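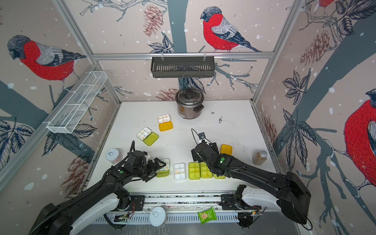 Teaching the arms a kitchen job: tips from our bench

We've been showing a two-arm setup how to handle small food trays for a while now, and I still get a kick out of it every single time. A few things that have made our sessions go better:

Practice the job with your own hands first, slowly, using only finger and thumb. If you can't do it that way, the grippers will have a rough time too.

Pick trays with a rim. A gripper can take hold of an edge, and compartment trays with a bright border (lime green is great!) are so much easier to follow when you're steering by remote.

Keep lids next to the trays they belong to. You'll be resetting the table over and over, and hunting for the orange one gets old fast.

Drive one arm while the other waits above the trays, then swap. Moving both at once is a blast, but save it until you can do 50 clean runs in a row.

Don't wipe up every crumb between runs. A few specks on the table are part of any kitchen, and the arms should see them during training. Do wipe before you stop for the day, though!

Move things a little each time. Slide the rice cooker back, turn a tray, put the jar on the other side. We did our first 200 runs with everything in the same spot and had to start over. Ouch.

Hang baskets on the walls if you have framing to clip them to. It keeps the tabletop free for the trays.

Stop when your wrists get tired. Sloppy steering gets copied faithfully, and I'd take 2 good runs over ten wobbly ones. Our Thursday sessions end at the first yawn.

Next up is snapping lids on, and I can't wait.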